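### 3.2 The board and its surroundings

Much of the earlier work on small-parts assembly says little about the surface the parts lie on. We think this is a pity, as the surface turned out to matter a great deal in our own study! A part that is easy to find on one background can be surprisingly hard to find on another, and the same goes for the fixtures that hold it. We therefore spent the first part of the project on the board and the table, well before we settled the order of the assembly steps.

Our starting point was the Laryea layout, a plain sheet on which parts and fixtures share one working area. We liked it at once. Everything needed for a trial travels together, and a full layout can be lifted away and replaced by the next one in a single move. The older Trarine layout, by contrast, keeps parts in side trays and leaves the middle of the table free. It suits long jobs with many kinds of parts, but in our pilot trials the trays drifted a little every time they were refilled, and those small shifts made two trials hard to compare.

We kept three choices fixed for the whole study. The board is white, the parts placed on it are blue, and the table under it is dark gray. Behind the table hangs black fabric, which hides the rest of the room and keeps the far edge of the tabletop easy to pick out. Figure 7 shows the board in place with its blue parts and rectangular fixture plates.
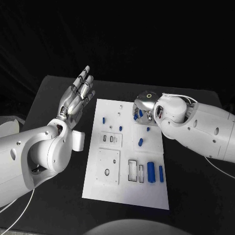 **Figure 7.** The white board on the dark gray tabletop, with blue parts and rectangular fixture plates. The black fabric backdrop hangs behind.

### 3.3 Preparing a layout

Each layout was prepared from a printed plan. The fixture plates went down first and were checked against the plan before any part was added. Parts followed, starting at the far side of the board and working toward the near side, so that no one had to reach across finished work. A layout that failed its check was cleared and laid again from the beginning – correcting single parts by hand was tempting, but it often nudged a neighbor.

We prepared 166 layouts in this way. The set was split between the Zenen and Lirnura groups. Layouts in the Zenen group keep each part near the plate it belongs to, while those in the Lirnura group mix the parts freely over the open area of the board. The second group was a delight to work with. It brought out differences that the tidy layouts had hidden completely, especially where two similar parts ended up side by side.

### 3.4 Light and shadow

A white board under strong light has one clear drawback, and it cost us most of November. Glare can wash out the edges of a fixture plate, and a plate with a lost edge is easily placed slightly askew. Moving the lamps farther from the table helped more than dimming them did. Softer light also gave the parts gentler shadows, which we found useful when checking whether a part was sitting flat or leaning on its neighbor.

Black fabric brought a second benefit that we had not planned for. With a bright wall behind the table, stray light reached the board from the rear and changed through the day. Once the fabric was up, morning and afternoon layouts looked far more alike, and we could drop the separate brightness check described in Section 2.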